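Ticket 945: label printer drops off the network overnight
Opened by: Flora Semple, front office, Plondside
Assigned to: Zhenhua Cai
Priority: Normal
Status: Closed

Reported problem

The label printer in the packing room stops responding some time after we close. In the morning the print queue shows "offline" on both office computers. If I turn the printer off and back on it comes back in a minute or two and works all day. This has happened most mornings since the start of September. Labels sent after 6 p.m. never come out, and then they all print at once after the restart.

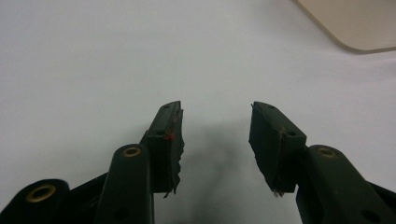
Category: Printing / Network
Sub-category: Intermittent connection
Site: Plondside, packing room
Device: Hekport label printer, wired

Work log

Z. Cai, 8:40 a.m.
Called Flora. Printer was offline when she got in. Asked her to leave it alone and print the settings page from the front panel. Page printed fine, so the printer itself is awake. The address on the page ends in 163. The queue on both computers points to an address ending in 126.

Z. Cai, 9:15 a.m.
Had Flora restart the printer and print the page again. Address now ends in 126. So it is picking up the wrong address during the night and going back to the right one after a restart. Checked the router. There is a reservation for 126, but the lease list also shows a laptop that had 126 at 7:50 p.m. yesterday.

Flora Semple, 9:32 a.m.
The laptop is Gumaro's. He works the late shift and plugs it in at the packing bench.

Z. Cai, 10:05 a.m.
Gumaro Sandoval confirmed he typed in a fixed address when the wireless was down last month and never took it out. Walked him through setting it back to automatic. Restarted the laptop and it got a new address outside the reserved range.

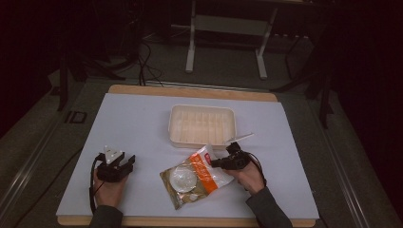
Changes made

1. Laptop set to automatic addressing.
2. Automatic range on the router now starts at 50, with 126 still reserved for the printer.
3. Queue deleted and added again on both office computers. Status checking turned off in the port settings.
4. Printer firmware left as is. Update is available but the release notes do not mention anything related.

Follow-up

Flora Semple, 8:10 a.m. next day
Online this morning. Three labels sent last night were on the tray.

Z. Cai, 8:25 a.m.
Good. Will keep this open for a week.

Flora Semple, 8:05 a.m., one week later
No problems all week. Jean Haldane asks if the printer at the Trịnh counter should be checked too.

Z. Cai, 8:50 a.m.
Different router, no reservation set there. Opened a separate ticket for it and gave it to Evander Sutherland. Closing this one.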